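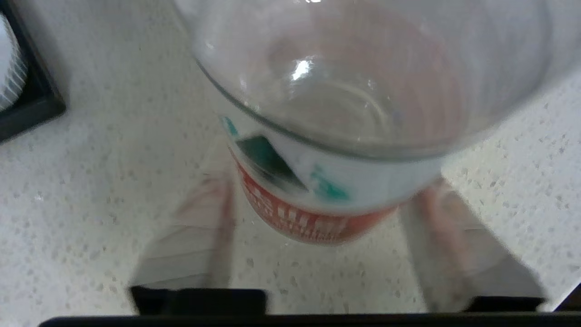
Wrist view, clear container in the gripper, counter station.

Kanaujia: Safe Handling Practice for Shared Kitchens
Progress report to the Mevport program office
19 July 2024

Summary for those who read only the summary

The handling rules are drafted, tested once in full, and shorter than they were. The logging rules are drafted and longer than they were. The emergency stop procedure is finished, apart from the sentence everyone wants to rewrite. We are inside the budget and one work package behind the plan, and we propose below to catch up by dropping something.

What we said we would do

You will recall that the grant pays us to write a code of practice for small robot arms working on kitchen counters in places where people also work. The Jusgate site provides the counter. The Vokanis team provides the arm and the control software, along with firm opinions on both. We provide the rules, and have learned to bring printed copies.

The proposal promised four things for this period: a rule set for grasping light containers, a rule set for who may stand where, a logging standard, and a trial with operators who had not helped write any of it. The first three exist. The fourth has taken place, and accounts for most of the changes described here.

Grasping rules

The first draft had 12 rules for picking up a container. It was a thorough draft. The operators in the trial read it with care and then went back to doing what they had done before, which several of them described as "the same thing, basically." It was not the same thing.

We have cut the set to six. The ones that survived are those an operator can check by looking at the arm, the counter or the screen. "Ensure appropriate grip force" is gone, having meant something different to each person who met it. In its place:

Set the force limit for the container class before the arm is enabled, and read it back from the screen.
Treat any clear container as if the camera has not seen it until the operator confirms the outline.
Grip on the outer wall, below the rim. No finger goes inside a container intended for food or drink.
Keep other objects outside the marked clearance around the target.
No hand enters the marked area while the drive light is on.
If the grip looks wrong, stop and release on the counter. Do not carry it somewhere better to think about it.

The second rule caused the longest discussion of the period. Transparent objects are a known nuisance for depth sensing, and glare from ceiling lights makes a nuisance into a hobby. The Vokanis team preferred a confidence threshold set in software. We preferred a person looking. The compromise is both, with the person going last. It adds a pause to each pick, and the operators have complained about the pause in terms we consider encouraging: they are at least doing it.

There was also a proposal to forbid gripping over a label, on the grounds that labels wrinkle, slide and hide cracks. We tried wording this in three ways and each of them outlawed most of the containers a kitchen owns. The current text permits it and asks the operator to turn the container and look at the wall first. Reviewers who want the ban back are welcome to send us a list of the containers they would keep.

Where people stand

The floor marking rules are stable. One line for the operator, one for everyone else, and the stop button reachable from both. Our earlier version had a third zone, shaded, for "transient occupancy." People stood in it to talk. It has been removed.

We still need a decision on visitors. The site's own rule requires an escort; ours requires an escort who knows where the stop button is. We think these should be the same person and have written to Jusgate suggesting it.

Logging

The standard now asks for 11 fields per session, five of them filled in by the software. The remaining six are typed by a human being at the end of a shift, and read like it. "Fine" is the most popular entry under observations. "Fine again" is a strong second.

We do not believe this can be fixed by adding a field. The next version replaces the open observations box with a short list of events to tick — stop pressed, grip released early, object outside clearance, override used — and leaves one line for prose. Wrist camera video will be kept with any session where something is ticked. Where nothing is ticked, it will be deleted on the schedule already agreed with your data people, who were clear on the subject and later clear on it again.

One point of good practice we did not expect to need in writing: frames blurred by motion are not evidence of a good grip or a bad one. Two reviewers reached opposite conclusions from the same clip and defended them at length. The standard now says that grip quality is judged from a frame where the arm is at rest, or it is not judged.

The emergency stop sentence

The procedure is settled. The sentence that opens it currently reads "Press the button." Comments received so far would like it to mention who, when, under what authority, and whether to tell someone first. We have kept all of these in a later paragraph, for reading at leisure with the arm off. We ask the program office to support the short version.

Delays and what we propose

The work package on cleaning and food contact has not begun. It depends on finger pad material data, which we have requested and been promised. Should the data arrive, we can deliver a draft in September. Should it not, we would like to publish the code with that chapter marked as pending, and not hold up the rest.

To make room, we propose to drop the planned wall poster. The trial suggested that a card fixed beside the screen gets read, whereas the poster site is currently behind a door that is always open.

Spending

Spending is under plan on travel and over plan on printing, for reasons a reader of the grasping section may guess. The two very nearly cancel. No transfer between budget lines is requested.

Decisions requested

Approval of the short stop sentence.
Approval to drop the poster and print the card.
A view on publishing with the cleaning chapter pending.
Confirmation that the visitor rule may be settled directly with Jusgate.

The full draft of the code, with tracked changes, is attached. Readers short of time may want to accept the changes before opening the comments.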